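Kitchen Corner Gallery: Small Ovens, Plates and Racks

Utine is a studio kitchen on the ground floor of the Londach building. It has one sink, one long counter and very little cupboard space, so most of what gets used in a day has to live out in the open. This page collects notes on the pieces we use for setting up a small worktop, how they are stored, and what we have learned about keeping them in decent shape.

The notes were put together in May by Tuấn Nông, who looks after the kitchen stock. Earlier galleries covered knives, kettles and baking tins. This one is on toaster ovens and colored plates.

On the oven

A toaster oven does most of what a full oven does for one or two people. We use ours for open sandwiches, reheated pastries, roast peppers and the occasional small tray of cookies. Preheating takes 4 minutes on our usual setting. The crumb tray comes out every Monday and gets washed by hand with dish soap, then dried before it goes back in.

Glass doors are the part people neglect. A paste of baking soda and water, left on for an hour, will lift most baked-on grease. Wipe it off with a damp cloth and go over the glass again with a dry one. Steel wool scratches, so keep it away from the door.

Leave space on both sides of the oven and behind it. The outside gets hot during a long bake, and nothing plastic should be stored against it – that includes bread bags.

On the plates

The plates came from Abubakari, a tableware shop that sells single pieces as well as sets. We bought ours one at a time over a winter, which is why the colors don't follow any scheme. Pale glazes show coffee and tomato stains sooner than dark ones, but they also show when a plate hasn't been washed properly.

Storing plates upright saves shelf space and makes it easier to pull out the one you want. It also stops the foot of one plate from rubbing the glaze of the next. The drawback is dust, so plates that sit out for more than a week get a quick rinse before they are used.

Worktop with toaster oven and plates
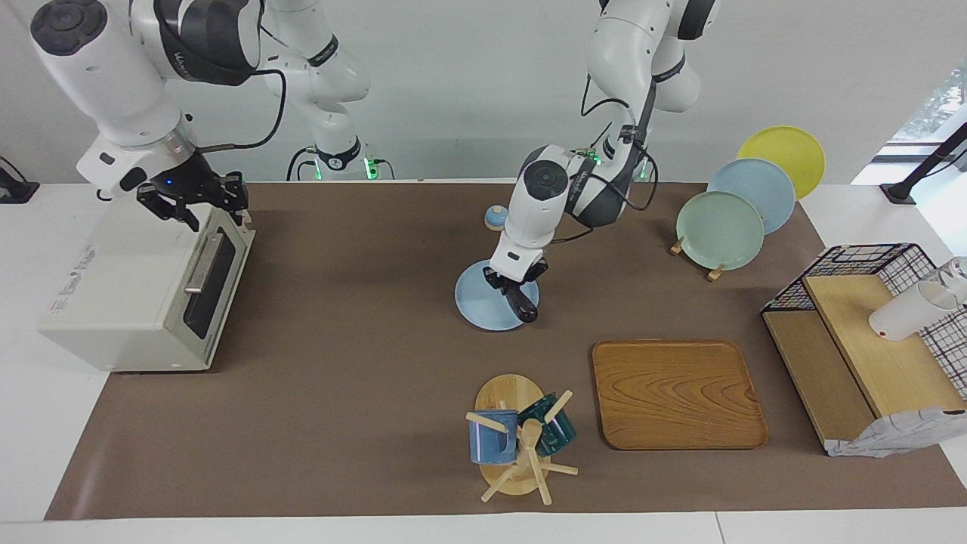
Cream toaster oven on the brown mat, with yellow, light blue and mint-green plates in the wooden stand and another blue plate lying flat.

The mat

A big mat is worth having on a white table. Ours is wiped down at the end of the day and lifted once a week to clean underneath. If the corners start to curl, lay it face down overnight with a few heavy books on top.

The plate stand

Wooden stands should be kept out of the dishwasher. Wipe the pegs with a cloth and let the stand air dry. A little food-safe oil twice a year is plenty – we use the one from Flollow, and a small bottle has lasted us since last spring.

The next gallery will cover mixing bowls and measuring cups. The kitchen is open to visitors from 11 in the morning on weekdays, and the plates can be handled on request.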